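Kapitel 4: Beispiele aufnehmen

Bis hierhin steht die Zelle, beide Arme sind kalibriert und die Aufnahmesoftware startet ohne rote Zeile im Protokoll. Wenn nicht, bitte zurück zu Kapitel 3, ich warte so lange. Jetzt kommt der Teil, der am längsten dauert und bei dem man am meisten falsch machen kann: Wir sammeln die Vorführungen, aus denen das Modell später lernt, Wäschestücke einzeln aus einem Korb zu holen und auf den Tisch zu legen.

Ich nenne eine einzelne Vorführung im Folgenden "Episode". Sie beginnt mit beiden Armen in Ruhestellung und endet, wenn das Teil auf der Tischfläche liegt und der Greifer offen ist. Mehr gehört nicht hinein. Das Falten hat bei Gikine einen eigenen Aufgabentyp (Kapitel 6), und wer beides in eine Episode packt, ärgert sich spätestens beim Beschriften.

4.1 Vorbereitung

1. Korb an die hintere Tischkante stellen. Er muss nicht auf den Millimeter stehen, im Gegenteil, ein bisschen Streuung tut dem Modell gut. Nur die Mitte des Tisches bleibt frei, dort wird abgelegt.

2. Drei bis sechs Teile in den Korb werfen. Wirklich werfen! Ich habe anfangs alles ordentlich hineingelegt, und das Modell konnte danach wunderbar mit ordentlichen Körben umgehen und mit sonst gar nichts.

3. Farben mischen. Wenn zwei gleichfarbige Teile übereinanderliegen, ist das ein schwieriger Fall, den wir auch brauchen, aber bitte erst nach den ersten 90 Episoden.

4. Kabel an beiden Armen mit der Hand nachfahren. Sie dürfen Schlaufen bilden, sie dürfen aber nirgends spannen, wenn der Arm ganz ausgestreckt ist.

5. In der Software den Aufgabentyp "Korb_einzeln" wählen und den eigenen Kürzelnamen eintragen. Ohne Kürzel speichert Gikine zwar, sortiert die Episode aber in den Sammelordner "ohne", und da findet sie keiner wieder.

Achtung: Vor dem Einschalten der Führungsarme Hände aus der Zelle. Die Arme fahren beim Koppeln ohne Vorwarnung in die Stellung der Führungsarme, und das geht schneller, als man denkt.

4.2 Eine Episode aufnehmen

1. Beide Führungsarme in die Ruhestellung bringen und das linke Pedal treten. Der Ton bestätigt den Start.

2. Den Arm wählen, der näher am gewünschten Teil ist. Der andere bleibt seitlich über dem Tisch in Bereitschaft, Greifer leer.

3. Von oben an das Teil heranfahren, Greifer schließen, kurz warten. Etwa einen Atemzug lang. Ich zähle innerlich "eins" und ziehe dann erst.

4. Senkrecht nach oben ziehen, und zwar hoch genug. Ein T-Shirt ist länger, als es im Korb aussieht, und solange der untere Teil noch auf dem Haufen liegt, wird nicht zur Seite geschwenkt.

Beim blauen T-Shirt war der rechte Arm schon fast über die ganze Höhe gestreckt, und die unteren Falten lagen immer noch rechts auf dem Haufen, über dem roten und dem rosa Teil:
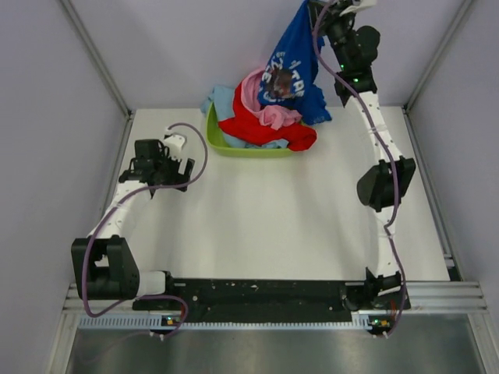
Stępień sieht das mit dem Hochziehen übrigens anders: Bei weichen Sachen werde der Stoff beim senkrechten Zug nur länger und dünner, man komme irgendwann an die Grenze des Arms und habe nichts gewonnen. Besser sei es, auf halber Höhe anzuhalten, mit dem zweiten Greifer tiefer nachzufassen und erst dann zu schwenken. Das koste pro Episode ein paar Sekunden, dafür bleibe der Rest im Korb liegen, wo er hingehört.

Ich habe beides probiert und finde, das Nachfassen lohnt sich bei langen Teilen tatsächlich. Bei kurzen nicht, da kommen sich die Arme eher in die Quere. Für diese Anleitung gilt also: Reicht der Hub des einen Arms nicht aus, wird mit dem anderen nachgefasst. Solche Episoden bekommen die Marke "zweihand", damit man sie später getrennt auswerten kann.

5. Zur Tischmitte schwenken, absenken, Greifer öffnen. Ablegen, nicht fallen lassen.

6. Arme zurück in die Ruhestellung, rechtes Pedal treten. Fertig.

Hinweis: Rutscht das Teil aus dem Greifer, einfach noch einmal ansetzen und weitermachen. Solche Korrekturen sind wertvoll - ohne sie weiß das Modell später nicht, was es nach einem Fehlgriff tun soll. Abgebrochen wird nur, wenn ein Teil außerhalb der Tischfläche landet oder ein Arm anstößt.

4.3 Wie viele und wie lange?

Für den ersten Trainingslauf haben wir 820 Episoden genommen. Das klingt nach viel und ist es auch, aber man schafft mit etwas Übung 67 in einer Schicht, Pausen eingerechnet. Bitte macht die Pausen! Nach einer Stunde am Führungsarm werden die Bewegungen eckig, und das Modell lernt die Ecken brav mit.

Alle 14 Episoden den Korb neu befüllen, auch wenn noch etwas drin ist. Die letzten Teile im fast leeren Korb nehmen wir als eigenen Block auf, mit der Marke "rest".

4.4 Durchsehen und beschriften

1. Nach jedem Block die Episoden im doppelten Tempo ansehen. Im Zweifel lieber aussortieren.

2. In das Textfeld einen Satz schreiben, so wie man es jemandem sagen würde: "Nimm das rote Teil aus dem Korb und leg es auf den Tisch." Die Sätze dürfen ruhig verschieden klingen.

3. Bei bedruckten Teilen den Aufdruck nur erwähnen, wenn er in der Aufnahme gut zu erkennen ist. Sonst reicht die Farbe.

4. Block auf den Server Stastlow hochladen und die Prüfsumme abwarten. Erst wenn der Haken grün ist, lokal löschen.

Achtung: Nicht während des Hochladens weiter aufnehmen. Bei uns kamen die Bilder dann mit Verzögerung an, die Gelenkwerte aber nicht, und die beiden passten hinterher nicht mehr zusammen. Der halbe Januar ist mir so verloren gegangen.

Weiter mit Kapitel 5: Export ins Jindia-Format.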